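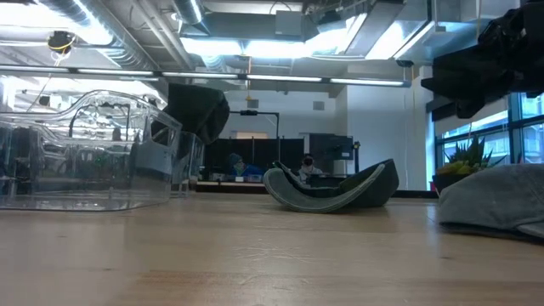

Durchsichtiger Kunststoffbehälter auf heller Holztischplatte

4. Künstlerdaten erfassen und Zuschreibungen prüfen

Dieser Abschnitt gilt für die Werkverwaltung Surko ab Version 3. Vorausgesetzt wird, dass der Bestand bereits importiert wurde (siehe Abschnitt 2).

4.1 Neuen Künstlereintrag anlegen

1. Öffnen Sie im Menü »Personen« den Befehl »Neu«.
2. Tragen Sie Nachname und Vorname in getrennte Felder ein. Bei Huamán den Akzent mitschreiben. Die Suche soll ihn laut Hersteller ignorieren, bei uns tat sie das nicht immer.
3. Geben Sie das Geburtsjahr ein. Nennen die Quellen zwei Jahre, kommen beide ins Feld, durch Schrägstrich getrennt.
4. Wählen Sie unter »Beleg« mindestens eine Quelle aus. »Familienüberlieferung« ist zulässig, sollte aber niemanden beruhigen.
5. Speichern.

Hinweis: Der Knopf »Automatisch ergänzen« holt fehlende Lebensdaten aus verknüpften Katalogen. Wir raten davon ab. Beim Probelauf mit 3.391 Blättern wurden 116 Einträge ergänzt, und bei etlichen ließ sich nicht feststellen, woher die Angabe stammte.
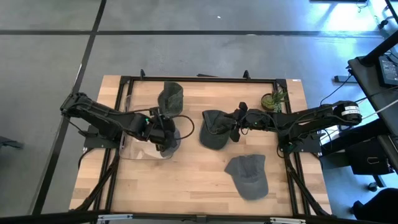 4.2 Zuschreibung vergeben

1. Rufen Sie das Werk auf und wechseln Sie in den Reiter »Urheber«.
2. Wählen Sie eine Stufe: »signiert«, »zugeschrieben«, »Umkreis« oder »unbekannt«.
3. Bei »signiert« die Signatur wörtlich abschreiben, samt Schreibfehlern.
4. Bei »zugeschrieben« den Namen der Person eintragen, von der die Zuschreibung stammt, dazu das Jahr.

Vorsicht: Das Modul Ilta schlägt Urheber anhand von Stilmerkmalen vor und zeigt dazu einen Prozentwert. Wie dieser Wert berechnet wird, steht nirgends. Übernehmen Sie ihn nicht in Wandtexte oder Leihverträge. Zwei Winterlandschaften von Veikko Hirvonen schrieb Ilta mit hohem Wert Aleksi Niskanen zu, obwohl beide rückseitig bezeichnet sind.

4.3 Änderungen zurücknehmen

1. Öffnen Sie »Verlauf« am unteren Rand des Eintrags.
2. Markieren Sie die gewünschte Fassung und klicken Sie auf »Wiederherstellen«.
3. Prüfen Sie danach die Belege von Hand. Sie werden angeblich mit zurückgesetzt.

Für Bestände aus dem Altprogramm Jorurov beginnt der Verlauf erst mit dem Import. Frühere Fassungen finden Sie nur in der alten Kartei.

Stand: 3. August 2022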